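Kitchenette and Break Room Safety Walk, November
Kurek Building, second floor
Filled in by Abimbola Chukwu

Thank you all for letting me poke around your cupboards again. I know it's a nuisance to have me in there when you're trying to get your coffee. I've marked each line OK, Fix, or Watch, and put my comments next to it, probably more of them than anyone wanted.

1. Exits and walkways: OK
Both doors open all the way. The stack of chairs that used to lean by the hall door has gone back to the Lollonus room, and I was so pleased to see it gone!

2. Fire extinguisher: Watch
Tag is current and the pin is in place. Somebody has hung an apron on the bracket, though, and it covers the label. Please find another hook for it (there are two good ones behind the door).

3. Outlets and cords: Fix
The kettle and the toaster are sharing one power strip by the sink. I've unplugged the toaster for now and left a note on it. Ziltard can add an outlet on the long wall, and I've put in the request, number 352.

4. Small appliances: OK
Door closes snugly on the microwave, hooks and hinge are sound, cord has no nicks. Please keep wiping up spills the same day, because dried soup is a real chore to get off. 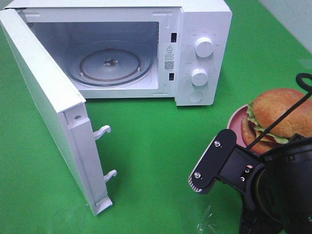

Can we bring in our own space heater for the cold end of the room?
Please don't, much as I sympathize. Space heaters aren't allowed on this floor. The thermostat is meant to hold the room at 70, and if your end is colder than that, write to me and I'll have the vents looked at.

5. Refrigerator: Watch
Cold enough, and the door seal is good. The bottom drawer is another story. Anything without a name and a day on it goes out on Wednesday, including the nice glass containers, so do label them.

6. Floor: Fix
The mat in front of the sink curls up at one corner and I caught my own toe on it. A heavier one is coming from Cilier. Until then the old mat is rolled up under the counter, and I'd ask you to leave it there and mop up drips as they happen.

7. Cleaning supplies: OK
All in their original bottles, all on the low shelf away from the food. Lovely.

8. First aid kit: Fix
Out of small bandages and burn gel. The scissors have wandered off too. If they're in your desk, no hard feelings, just slip them back in.

9. Glass and breakables: OK
No chips in the mugs I looked over, and the turntable plate is free of cracks. When you wash that plate, let it cool down first and set it back squarely on its ring,

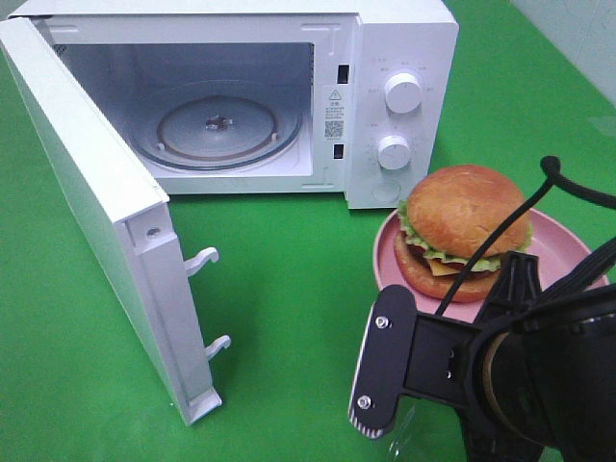
and if you ever do find a crack in any glass dish, wrap it in newspaper before it goes in the trash so the cleaning crew doesn't get cut. Tape the bundle and write GLASS on it in big letters.

10. Lighting: Watch
One tube over the table flickers when it's first switched on. It settles down after a bit, but I've asked for a new one.

I'll come back to look at the three Fix items once the mat and the outlet are in. My door is open until 4:30 most afternoons if you'd like to talk any of this over.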